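Humidity and Edge-Glued Boards: Notes from a Small Shop

Every winter I get the same question from people who buy or build edge-glued panels: why did my board cup when it was flat in the fall? The short answer is moisture gradient. The longer answer takes up the rest of this post, and it covers mostly maple, which is what I use.

Wood exchanges water vapor with the air until it reaches equilibrium moisture content, or EMC. EMC depends mainly on relative humidity and to a lesser degree on temperature. As the wood dries below fiber saturation it shrinks across the grain and hardly at all along it. A panel made from long strips therefore gets narrower in December and wider again in the summer, while its length stays close to constant.

Uniform shrinkage is not a problem by itself. Cupping comes from two sources. The first is ring orientation: tangential shrinkage is greater than radial shrinkage, so a flat-sawn strip tries to flatten its growth rings as it dries. The second is uneven exposure. A board stored flat on a bench loses moisture from the top face faster than from the bottom, the top face shrinks first, and the edges lift. Cupping from the second source often reverses on its own if the board is stood on edge with air on both sides. I leave mine overnight before I decide whether anything is wrong.

I used to finish one face, let it cure, and then finish the other. Junhao Fang talked me out of this. He runs the finishing room at Skurach, and his objection was that for the length of the cure the panel has two different vapor resistances. I now coat both faces in the same session and rest the panel on points. My reject rate on wide panels dropped after the change, although I also changed lumber suppliers that year, so I would not put too much weight on it.

Strip width matters too. Narrow strips divide the cup into many small arcs instead of one large one. I alternate ring orientation only when the figure allows it. Lingyun Qian argues that alternating trades a single cup for a washboard surface, and on the two panels she showed me that was clearly the case.
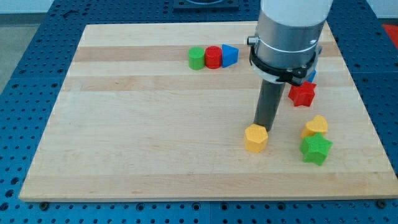 Light maple with darker tan stripes.

Mixing pale and darker strips adds one more variable if the darker stock is a different species. Two species with different tangential shrinkage will move by different amounts at the same change in EMC, and the glue line carries the difference. Check the published coefficients first, and let all the stock reach the same moisture content in the same room before milling.

My meter is an old Vester pin type. It reads high on cold wood, so I bring stock inside the night before. I take readings near the middle of each strip, well away from the ends, and write them on the strip in pencil. Anything that reads above 9 percent goes back on the rack.

Next I want to log humidity in the storage closet through a full heating season. The sensor is in place, but the logger drops readings whenever the furnace fan starts, and I have not traced the ground yet.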